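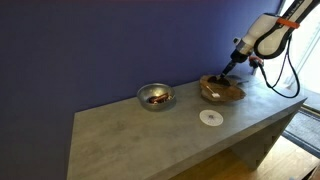

the gray console and its two bowls. wood one in front of its friend the tray (lid? still not sure), steel one over on the left

ok so a few of you asked about the table after I complained about it in April and then went quiet. I did not get rid of it! I have come all the way around on this table. thread, I guess

background for new people: we have one long wall between the front door and the kitchen and for ages it had a shoe rack and a pile. the pile had no name. mail, chargers, dog stuff, a bike light, soup

yes soup. a can. it lived there all winter

so I wanted a console. long, skinny, no drawers. I was very firm on no drawers because I know what I do to drawers

looked at 5 of them in person and hated every one. legs like a baby deer, or a bottom shelf right where the vacuum needs to go, or that orangey stain that fights with our floor (the floor is light wood and it goes pretty golden in the late afternoon, so anything orange next to it just looks like a sunburn)

then found this one on the Flindo site. gray, concrete look, big thick slab top, and at the end the side just drops straight down to the floor like the top kept going. waterfall leg, apparently that's the term. I'd been calling it "the one that folds over"

I ordered it from my phone at 11 at night without measuring. please measure

it fit. it fit by so little that I had to take the baseboard trim off one side and Karthikeyan had to hold it up with his knee while I got the screws out. but it fit

first few weeks I hated it, that's the part you all heard. it looked like a loading dock. everything I put on it looked like I'd forgotten it there

and it showed every crumb! I had thought mottled gray would hide things. it hides dust ok. crumbs, no. coffee rings, also no, you have to get those right away

what fixed it was bowls. I know. I'm a bowl person now

the wooden one came first. Lempi Leinonen had it at her spring sale, down at the end with the stuff she says didn't come out right. it's lopsided, kind of a wobbly outline, warm brown with a lot of grain and a rim that stands up enough that things don't roll out

I asked what was wrong with it and she said it's not round. I said ok and paid her

put it on the table when I got home and the loading dock thing just went away. I think a big straight gray slab needs one thing near it that isn't straight. that's my whole decorating education right there

the steel one I already owned. it's a plain round mixing bowl and it was supposed to be temporary until I found something nicer for the other end. then I got used to it. it gets nice light on the rim back there near the wall

also it can go in the dishwasher, which the wooden one can NOT, please don't ask how close I came

so the system (there's a system):

wood bowl = little stuff. things that would otherwise be on the floor. keys, hair ties, the thing that fell off the other thing, anything short and white that I can't identify and am scared to throw out

steel bowl = anything you might eat, or anything that came in a wrapper. snacks going out the door, snacks coming back in the door because no one ate them

everything else has to keep walking. mail goes to the kitchen. chargers go in the bedroom. if it doesn't belong in a bowl it doesn't get to stop on the table

this last rule gets broken daily, I want to be clear. but it gets broken by one or two things and before it was broken by a hundred

(I really did count the pile once before I cleared it. 100 things on the nose, if you let me count a bag of batteries as one thing. the soup was in there)

someone asked if the bowls don't just turn into two smaller piles. yes! they do! but a bowl gets full and then you have to deal with it. the pile never got full, it just got wider

I empty them when I can't see the bottom of the wood one. everything out onto the table, then it goes back in or it goes away. takes less time than the kettle

if I skip it the wood bowl starts collecting stuff from other people. found a key in there that opens nothing in this house. tried it in 4 locks and then the neighbor's, with permission

oh and the paper disc with all the little lines on it, a couple of you zoomed in. it's a round of paper with tick marks like a protractor. it does not belong in either bowl and so by the rules it should have kept walking. and yet

cleaning notes, since Seo-ah asked and I promised:

for the gray top I use a damp cloth and a drop of dish soap, then a dry cloth right behind it. I tried a fancy spray (Bostent, the green cap) and it left a film you could write your name in. back to dish soap

for the wood bowl, wipe it, dry it, and oil it when it starts looking thirsty. Lempi said any food-safe oil and to stop worrying. I worry a little less than I did

the back edge of the table is where all the fluff goes, by the way. between the table and the wall. if I was doing it over I'd stick felt dots on the back so it stands off enough for a duster, or else shove it totally flush. I'm right in between and it's the worst option

other things I'd do over:

I'd paint the wall first. obviously. I did not

I'd get someone to carry the other end who is closer to my height. the thing is heavy and we came up 3 flights and I had the low side the entire way. my shoulders had opinions until the weekend

I'd keep the box a few days longer. I broke it down that same night all proud of myself and then wanted to send the table back for two weeks straight

things I tried on it that did NOT work, for the people in my messages:

a lamp. looked like a hotel hallway

a row of three candles. looked like a nicer hotel hallway

a plant from Traltlow. lovely plant, no light on that side, it's in the bathroom now and doing great

a stack of books. I kept wanting to read them standing up and was late to everything

a tray. ok the flat dark thing at the back behind the wood bowl, that's sort of the leftover of the tray idea. tray or lid, it came in a lot with some other kitchen bits and I've used it as both. I'm leaving it there. it makes the back look less bare and if I need to carry something there it is

oh, the shadow! down along the bottom of the side panel you get this zigzag, like teeth. I love it more than anything I paid money for in this room

Arvo wants me to get a third bowl "for balance." Arvo can buy the bowl

I did look. Kokkonen has a shallow one, dark, very pretty, and the price made me close the laptop. besides, a third bowl needs a job and I don't have one for it. outgoing mail? but the mail keeps walking. I'd have to redo the rules

somebody said "gloves in winter" and ok, that one got me. the gloves currently live in coat sleeves and we find them by putting the coat on and punching. I'll think about it when it's cold

q from the replies, does the concrete look bother you up close. nope. it's got enough variation in the gray that it doesn't look printed to me. your eyes may be pickier

q, is it too long. it's long! the room's a long room. if yours is more of a square I'd go shorter, you'd be bumping your hip on the corner all day. the front edge is a real thick one and it does not give

q, would you put it behind a sofa. I would, if the sofa back is lower than the top. measure!! learn from me

q from Hemi, "what's the reddish thing in the steel bowl and is it food." Hemi. I put snacks in that bowl. it could be a bar, it could be some kind of sausage situation, from that angle I can't tell you either. there's a little pale something next to it too. both are in the correct bowl and that's as far as my responsibility goes

q, link to the table? I'll put it in a reply when I find the order email. it was the longer of the two sizes, in the gray. there's a white too but I'd be wiping it in my sleep

also a couple of people said they're going to try just the bowls part on the furniture they already have and I think that's the smarter move anyway. use whatever's in the cupboard for a week. one for small stuff, one for snacks. see which one overflows, mine was the small stuff by a mile

if you've got kids put the snack one further back than you think

ok found the email, link's going in the reply under this one. it says delivery takes longer to upper floors and they are not kidding, be nice to the driver and clear the hallway first

and if you have a key that's gone missing, short, brass, round head, message me. it's in the wood bowl pile and it would like to go home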